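Foros > Salud > Virus estacionales > Gripe y vacunación

22 de julio de 2018, por Nour Mansour

Tema: ¿vale la pena vacunarse a estas alturas de julio?

nour_mansour
Hola a todos. Pregunta rápida que entro a trabajar. En el consultorio de Kassab me dicen que todavía quedan dosis y que me la ponga. Mi cuñada dice que ya para qué, que la temporada está encima y tarda en hacer efecto. Tengo asma leve, controlada, inhalador de vez en cuando. Alguien se la puso así de tarde??

elie.y
Yo, el año pasado, por estas fechas. Sin drama. Brazo dolorido un día y listo. Tarda unas dos semanas en proteger, eso sí, asi que si vas, ve ya.

Fares_H
Yo no me la pongo nunca y no me enfermo nunca. Lo digo sin polemizar.

yara_raw
Fares, eso no le sirve a alguien con asma. Nour, con asma entras en grupo de riesgo, te la deberían dar gratis. Pregunta por eso antes de pagar. En Mulitz me quisieron cobrar y tuve que volver con el informe del neumólogo.

Fares_H
Cada uno cuenta su experiencia, para eso es un foro no?

samer_f
Trabajo en la recepción de una clínica, no soy médico, aviso. Este invierno en Kassab llevan puestas 3505 dosis y les quedaban 572 cuando pregunté. O sea que hay. Lo que no hay es turno por la mañana, hay que ir después de comer. Llevar documento y, si eres grupo de riesgo, cualquier papel que lo diga.

nour_mansour
Gracias Samer!! Lo del papel no lo sabía. Tengo una receta vieja del inhalador, servirá?

samer_f
Si está a tu nombre y se lee el medicamento, creo que sí. Llama igual.

elie.y
572 en una ciudad entera no es "hay", es "quedan cuatro". Yo no esperaría.

samer_f
En un consultorio, Elie. No en la ciudad. Lee bien.

elie.y
Vale vale, leí en diagonal. Retiro lo dicho.

Fares_H
Y si ya pasaste la gripe este mes? Mi hermano estuvo con fiebre de 40 y le dijeron que se vacunara igual. No le veo la lógica.

yara_raw
Circula más de un tipo. Pasar uno no te cubre de los otros. Además, le hicieron prueba? porque mucha gente llama gripe a cualquier cosa.

Fares_H
Prueba no. El médico lo miró y dijo gripe.

yara_raw
Pues eso.

Fares_H
Con 40 de fiebre no era un resfriado, te lo aseguro. Tres días sin comer.

samer_f
Puede ser gripe o puede ser otra cosa, sin prueba no se sabe. Lo que sí: con fiebre no se vacuna nadie, se espera a estar bien.

nour_mansour
Otra duda. El jarabe ese Plosell que venden en la farmacia "para las defensas", alguien lo tomó? Me lo ofrecieron junto con unas pastillas Priler.

elie.y
Lo compré. Sabe a naranja. Hasta ahi llega mi informe.

yara_raw
No reemplaza la vacuna. Y con el asma pregunta al médico antes de mezclar cosas, por favor. En la farmacia quieren vender.

Fares_H
En eso estoy de acuerdo con Yara, que quede escrito jaja

nour_mansour
Jaja. Bueno, voy mañana después de comer. Luego cuento. Algo mas que deba saber? reacción, fiebre?

samer_f
Puedes tener unas décimas esa noche. Te quedas sentada un rato allí después del pinchazo, no te vayas corriendo. Si notas que te falta el aire o se te hincha la cara, avisas en el momento. Y di lo del asma y cualquier alergia ANTES, no cuando ya tienes la manga subida.

elie.y
Yo trabajé al día siguiente normal. Mi madre, que tiene sus años, durmió toda la tarde y ya.

yara_raw
Lava manos, ventila la casa, y si alguien está con tos, que duerma en otro cuarto si se puede. En casa somos hasta 19 en las comidas familiares y cae uno y caemos todos.

Fares_H
19?? con razón

yara_raw
Primos. No preguntes.

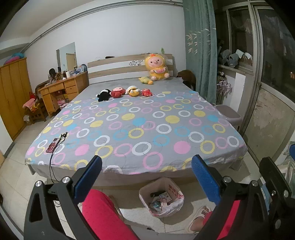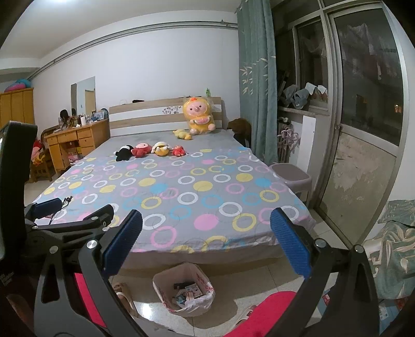

La cama con la sábana gris de aros y lunares

Grupo de Usuarios Gripe y Respiratorias · Sección Salud

nour_mansour
Volví. Puesta. La receta vieja sirvió, no pagué nada. Poca cola. El brazo me duele si lo levanto, fiebre no.

elie.y
Bien! Hielo no, muévelo un poco.

samer_f
Me alegro. Guarda el comprobante, el año que viene te lo piden seguro.

Fares_H
Yo sigo sin ir. Pero le pasé el hilo a mi hermano, que ya está sin fiebre y quiere preguntar en Mulitz.

yara_raw
Que lleve papeles!!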